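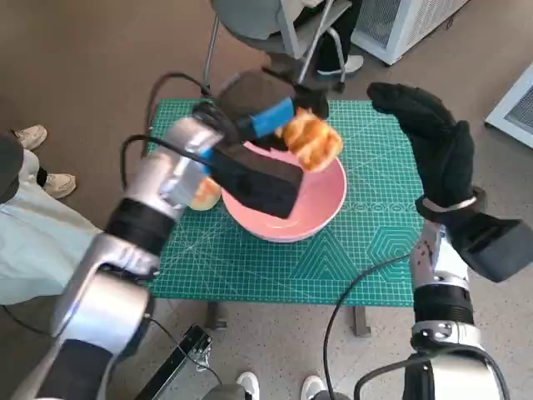 Coimbra, septembre

Enregistrer une tâche de dépose par téléopération : les petits pains dans le bol

Accueil du guide > Téléopération > Bimanuel > Première tâche

Ce tutoriel décrit l'enregistrement d'un jeu de démonstrations pour une tâche simple de prise et dépose, avec un poste à deux bras commandé à distance. La tâche : prendre un petit pain posé sur le tapis, l'amener au-dessus du bol rose, ouvrir la pince, revenir en position d'attente. Le bras gauche porte une pince à deux doigts et fait tout le travail. Le bras droit, équipé d'une main gantée, reste levé à l'écart, doigts vers le haut. On suppose que les deux bras sont déjà étalonnés et que le logiciel Clisari est installé sur le poste opérateur.

1. Préparer la table

Poser le tapis de découpe à plat et le fixer par les coins avec du ruban double face. La grille imprimée sert de repère pour noter les positions de départ. Placer le bol vers le milieu du tapis. Les pains vont du côté gauche, dans la zone que la pince atteint sans que le coude arrive en butée.

Vérifier ensuite les câbles. Celui du bras gauche forme une boucle vers la pince : lui laisser du mou, mais pas au point qu'il traîne sur les pains. Faire parcourir au bras toute sa course à vitesse réduite et regarder la boucle, pas la pince.

2. Régler la pince

Un petit pain se déforme. Avec le seuil d'effort par défaut, les mors l'écrasent et la croûte laisse des miettes sur les patins. Dans le panneau « Effecteur gauche » :

- ouverture initiale : 90 mm
- limite d'effort : 7 N
- fermeture : progressive

Si le pain glisse pendant la montée, reprendre la prise plus bas avant de toucher à la limite d'effort. Dans la plupart des cas le défaut vient de la hauteur d'approche. Nettoyer les patins à l'alcool entre deux séries.

3. Immobiliser le bras droit

Charger la posture « attente haute » puis verrouiller. Les articulations du bras droit sont tout de même enregistrées : un modèle bimanuel attend les deux vecteurs d'état, même si l'un des deux est constant. Ne pas couper l'alimentation du bras inutilisé, sinon les valeurs manquantes sont remplacées par des zéros et le jeu est à refaire.

4. Exécuter une démonstration

Une démonstration suit toujours le même ordre :

a) départ depuis la posture d'attente ;
b) approche à la verticale du pain ;
c) fermeture, puis pause courte ;
d) montée franche, au-dessus du bord du bol ;
e) translation vers le bol ;
f) descente, ouverture, retrait.

L'étape e) est celle qui pose problème aux débutants. Ils coupent au plus court et l'avant-bras passe devant le second pain, qui se trouve alors masqué dans la vue de tête. Une occultation brève est acceptable -- le modèle doit apprendre à s'en passer -- mais elle ne doit pas durer pendant l'approche. Commencer par le pain le plus proche du bol règle une partie du problème.

Lâcher le pain juste au-dessus du bol. Un lâcher trop haut le fait rebondir, et l'essai est à rejeter au tri.

5. Faire varier les conditions

Enregistrer 200 démonstrations par configuration. Entre deux essais, déplacer les pains d'au moins un carreau et les tourner. Mélanger les teintes de croûte, claire et dorée : un jeu fait uniquement de pains bien cuits donne une politique qui ignore les pâles. Garder le bol fixe pendant la première série, puis le déplacer dans la seconde.

Les pieds et les chaises autour de la table n'ont pas à être masqués. Les mains de l'assistant, en revanche, doivent être sorties du champ avant le signal de départ.

6. Trier et exporter

Relire chaque essai dans Sisix à vitesse double. Rejeter : pain écrasé, prise reprise plus de deux fois, contact entre pince et bol. Les hésitations courtes sont conservées. Exporter au format segmenté, par blocs de 1000 images, puis vérifier que les horodatages des deux bras coïncident sur le premier et le dernier bloc. Un décalage croissant indique une horloge non synchronisée -- relancer le service avant toute nouvelle série.

Suite : la même tâche avec la main droite, doigts partiellement fermés.

Rédaction : Cauã Nogueira

14 partages | 3 commentaires

© Paiva Téléopération -- Contact -- Haut de page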